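Household Practice, Level One
Handout 2: Clearing and Stacking
Tutor: Ingegerd Holmgren
January 2018

Please read before the practical. Those who read Handout 1 on the bus will remember how that went.

Why we spend a whole session on this

Everyone who enrols on this course has been stacking dishes since they could reach a table, and most will say so in the first five minutes. Then I ask them to clear a table for six and I go and stand somewhere safe.

Clearing has a bad name because it comes after the pleasant part. The food has gone, the talk is drifting towards coats, and somebody has to get up. The person who gets up is usually in a hurry, and hurry is what builds the tall pile with a fork sticking out of the middle.

Terms used in the practical

Scrape: to remove food from a dish into the food bin or on to one chosen plate. Shaking is a different activity.

Seat: to set one dish in another so that the foot of the upper one rests flat on the well of the lower one. A seated bowl stays put when the table is knocked.

Ride: a dish rides when it rests on a rim, on cutlery or on a crust. It may stay up for years. It generally waits until you are on the stairs.

Order of work

1. Glasses first, by hand, no more than you can hold without using your chin.
2. Cutlery next, all of it, into the jug or the cutlery tray. Check under rims and inside bowls. Small things hide there: teaspoons, cocktail sticks, olive stones, once a hearing aid.
3. Scrape.
4. Plates, largest at the bottom. Do not mix the Skandville plates with the Callel ones. They look the same size and are not, and we have the chips to prove it.
5. Bowls last, seated one inside another, in a separate pile if there are more than a few.
6. Wipe the table. A cleared table with a ring of gravy on it is not a cleared table, whatever they told you at home.

On plastic

Plastic picnic ware is forgiving, and this is the trouble with it. You can drop it, sit on it and post it to your sister, so people stop taking care, and then bring the same habits to the china. It is also light. A china bowl put down crooked will often settle under its own weight, whereas a plastic one is happy to stay crooked all afternoon.

Bright colours help beginners, as pale bits and pieces show up well against them. Look at the join between the two dishes before you lift anything.

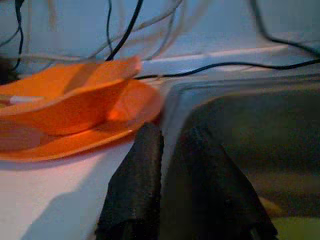
Why does a bowl lean when the plate under it is perfectly flat?
Usually something is caught beneath it, or its foot has been put down on the plate's rim. Lift the bowl, clear the plate and set it down again in the middle.

The Vincze method

You may meet this in older books. Every dish is turned a quarter as it goes on the pile. I have tried it for a winter and can report that the dishes were turned a quarter.

For next time

Read the Helach booklet on drying racks, up to page 65. The author has strong feelings about saucers – skip those if you are short of time. Bring a tea towel, a clean one. Aprons are on the hook by the door and should go back there.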